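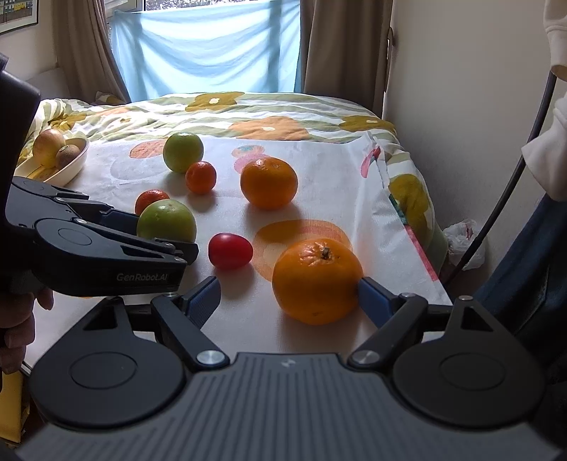
*Manee Ongart, Intro to Robot Learning, Valleteck evening program, Gorkerdale*
*Handout 4 (updated May 12, 2025)*

# Picking and Placing by Hand

Welcome back, everyone! Last time we talked about what it means for a robot to learn from a person instead of from a list of rules, and I promised you that this week we'd stop talking and pick things up. So we will. Please read this through before you start your home session, even if you've used the grippers before, and bring it with you to class with notes scribbled on it. I do like seeing scribbles.

## Where we are in the project

You'll remember that the class arm, Yeo, has a two-fingered gripper and not much else going for it at the moment. It can go where we tell it. It can open and close. Ask it to put a piece of fruit in a bowl and it will do a lovely confident job of squeezing the air next to the fruit. Our project this term is to give Yeo enough good examples that it can manage a small tidying job on a surface it hasn't met before, and those examples come from you, holding a gripper and doing the job yourselves.

Past groups have left us more than 2,000 recordings, and I'm very grateful to them, but nearly every one was made on the same gray bench in our lab, under the same ceiling lights. In February we tried Yeo on a checkered tablecloth and the results were sad. That's why this unit is a home unit. Beds, kitchen counters, the top of the washing machine – all of it is welcome, as long as it holds still.

## Some words we'll be using

**Demonstration.** One complete go at the task, from open fingers to released object. If you pick up a lemon and put it in the bowl, that's a demonstration. If you pick up the lemon and then the phone rings and you put it back where it was, that's also a demonstration, only of a different task, so please mark it.

**Approach.** The path the gripper takes on its way to the object. People tend to rush this part and then slow right down at the end. Try to keep it even.

**Grasp.** The moment the pads meet the object, together with the angle they meet it at. With anything round we want the pads on opposite sides and the widest part of the fruit between them. Look at the big orange at the top of this handout: the fingers are on either side of it, with the blue pad on the right in close. A very small change of the wrist from there and the same fingers would be pinching the top of a ball, and you know from your own kitchen how that ends.

**Release.** Opening the fingers. It sounds like nothing at all, but a release from too high up teaches Yeo to drop things, and it learns that lesson beautifully.

**Distractor.** Anything in reach that isn't the object of this demonstration. A distractor isn't a mistake. We want them.

## Your home session

Plan on 30 minutes of recording, plus whatever time it takes you to find fruit and argue with your family about it. You may work alone or with a partner. If you work as a pair with a gripper each, agree out loud who is going for what before you move. I know that feels silly. Do it anyway.

1. Choose a surface and spread a cloth over it if you have one. A printed cloth is fine, and I'd even say it's better than a plain one.
2. Set out a bowl and a mixture of fruit. Try to include different sizes, and at least a couple of pieces that are close in color to one another.
3. Start Lilach, our logging program, and type in your initials and a short name for the surface ("bed, flowery cover" is perfect; "surface" is no use to me).
4. Open and close the gripper fully before the first demonstration. Lilach uses that to set its zero.
5. Say the object out loud, then pick and place it.
6. After each round, move everything. Turn the bowl. Swap the apple with the orange. Change where you're standing, too.
7. Stop when your arm is tired. Tired arms wobble.

You don't have to fill the whole half hour in one stretch. Several students have told me they did theirs in little bits around supper and I thought those recordings were some of the nicest we had.

## Clutter, and things that only look like things
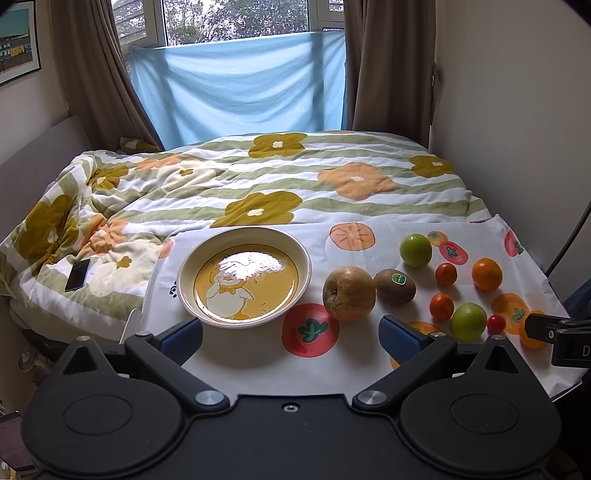 Clutter comes in two kinds, and they cause very different trouble. The first kind is physical: objects so near each other that there's no room for a finger to slip between them. The second kind is visual, where there's plenty of room but something about the surroundings pulls the eye the wrong way. In the setup here you get both on one cloth. The large apple and the kiwi are touching, so a gripper coming in from the side with its fingers spread left and right will have a hard time getting a pad down between them. And then the cloth itself is printed with fruit! There's a big red tomato on it, just in front of the bowl, that will never be picked up by anybody, and an orange with a green leaf printed right in among the actual oranges. You and I sort that out without a thought. A learner that has only seen a gray bench has no reason to.

For the touching pair, I'd like you to think about *turning the wrist* before you think about pushing. Very often you can rotate the gripper so that the line between the two fingers runs along the gap instead of across it, and then each finger has open cloth to land on. If you do have to nudge one piece away first, that's allowed, but nudge it gently and leave it where it rolls to. Don't tidy it with your other hand halfway through. A bare hand arriving from nowhere is something Yeo has no way to copy.

For the printed fruit, there's no trick. The only help we can give is lots of demonstrations where the gripper goes past the flat tomato and closes on the round one. Some of you will be tempted to cover up the busiest part of your cloth with a plate or a napkin. Please resist!

One more thing while we're on this subject, and it concerns shiny bowls. The bowl in the second picture has a cartoon duck in the bottom, and the light from the window washes out some of the drawing. So the same bowl may look like a duck bowl from one side and a plain bright patch from another. I'd love to have both in our collection, so walk your viewpoint around a bit between rounds and let the glare come and go.

## Looking over your recordings

Before you send anything in, play your session back. It's a little dull, I admit, and I usually make tea first. For each demonstration, ask yourself:

- Can I see the object during the approach, or is it hidden behind a finger the whole way?
- Do the fingers open wide enough before they get there?
- Is the fruit inside the bowl when the fingers open?
- If my partner's gripper is in view, is it doing something sensible or just hovering?

Anything you're unsure of goes in the "check" folder. Don't delete it. We're going to use those in class to talk about what a bad example teaches, and the odd ones are always the most fun.

## Questions for discussion

Jot down a few lines on each. Full sentences are lovely but not required.

- Pick the fruit you found hardest to hold. Was it the size, the shape, the skin, or where it was sitting?
- When two people work over one bowl, what signals do they give each other that a camera near the gripper wouldn't catch?
- Suppose we trained Yeo only on your session. What would it wrongly come to believe about the world?
- Would you mix in the old lab recordings with ours, or start fresh? I've gone back and forth on this myself and I'm curious where you land.

## Handing in

Upload the Lilach folder as it is, without renaming the files inside. Your written answers can be typed or on paper. The whole unit is marked out of 90, with most of that going to the recordings and your notes on them, and you won't lose anything for a dropped lime so long as it's labeled as one.

If a gripper pad comes loose or the program won't start, write to me and we'll get you a swap before the next class. And please wipe the pads down before you bring everything back – citrus juice gets terribly sticky.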